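Small square tile benchtops — anyone else keeping theirs?

Forum: Kitchens and Laundries
Started by grout_and_about, 9 October 2022

grout_and_about
Hi all, long-time reader, finally got around to posting! We moved into our unit in March and everyone who walks through the kitchen tells me the tiled bench has to go. I love it. Small grey squares, pale grout, plain wall behind and no splashback at all. I've had a black wire dish rack sitting on it since the first week and the two look so good together that I've stopped looking at stone samples altogether (I had 40 of them in a shoebox, which my partner would like everyone to know).

What I'm after is advice on living with it. Do you seal the grout? How do you look after the bit of wall behind the rack? And does anyone have a favourite rack for tiles, or is mine fine?

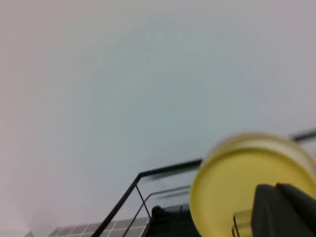 Category: Benchtops and Splashbacks

teatowel_tess
Oh I'm so glad to see one of these being kept! Ours is the same sort of thing in cream and I'd fight anyone who came near it with a chisel. Seal the grout, yes. We used the Mistorine penetrating one, two coats with a night in between, and the beetroot test was passed with flying colours. Do the bit under the rack first so you can put it back and get on with your life.

The black and grey is lovely by the way.

marlo62
Going to be the grump. I lived with a tiled bench for years and couldn't wait to see the back of it. You can't roll pastry on it, a glass set down on a grout line wobbles, and flour gets into every join. Sealing helps but you're doing it again before you know it. If you've got the money for a slab, get the slab.

And a bare painted wall behind a dish rack is asking for trouble. Put up a strip of something, even if it's only a few rows of tile.

teatowel_tess
marlo62 you roll pastry on a board like the rest of us! Or a big silicone mat, they're cheap as chips.

pip_in_the_pantry
Half with marlo on the wall and not at all on the bench. We had ordinary low-sheen behind our sink and it went soft and bubbly where the rack stood. Repainted it in Curetti washable satin, colour matched, and now I wipe it down with the dishcloth whenever I think of it. No splashback, no regrets.

How far out from the wall do you keep the rack, grout? Ours lives a good hand's width forward and I reckon that matters as much as the paint.

grout_and_about
Thanks everyone, this is great. Pip, not nearly that far, mine gets shoved back every time somebody needs room to chop.

marlo, I do hear you on the glasses. We've got one wobbly spot near the stove and I've learned where it is.

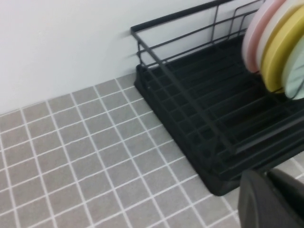
grout_and_about
Grout colour is the thing I can't settle. I've got a tub of Nistevum grout refresher in a mid grey and a tester of the white, and I go back and forth daily. White shows every drop of tea. But then I see those bright white lines running off behind the black rack and I think grey would turn the whole bench into one flat slab, and I'd have done all the work of keeping tiles for nothing! You can see how close to the wall the rack sits too, Pip, so that's me told. It has its own drip tray underneath, black as well, so I'm hoping the bench gets off lightly whatever I choose.

pip_in_the_pantry
White. White white white. Bicarb and an old toothbrush on the tea spots. And bring that rack forward!

marlo62
Grey. If you must keep it, at least make it easy on yourself. I'll admit it looks tidier than mine ever did.

Natália Danko
Tiler here, I mostly read. Please test the refresher on one join in a corner before you go near the rest, and leave it alone overnight. Some of them dry lighter than the lid. If the grout is sound and you like the white, clean it properly, let it dry right out and seal it. You may find you don't need the tub at all.

On the wall: run a neat bead of silicone where it meets the tiles if there isn't one already. That joint moves and hard grout will crack in it. I'd do that ahead of repainting.

On plate racks, the tray is the part to watch on a tiled bench. Tip it out and wipe under it every few days — the grout beneath a tray never gets any air.

teatowel_tess
Natália, what do you think of the Chmielewska sealers? My sister swears by them and I've been loyal to Mistorine out of pure habit.

Natália Danko
Haven't used them on a bench, only a shower floor, and it went on nicely. Check the tin says it's right for food areas.

grout_and_about
White it is, then. Corner test this arvo, silicone after that, and the rack is coming forward as soon as I've cleared the chopping boards. Sorry marlo!

marlo62
I'll live. Post it when it's done.

2,061 views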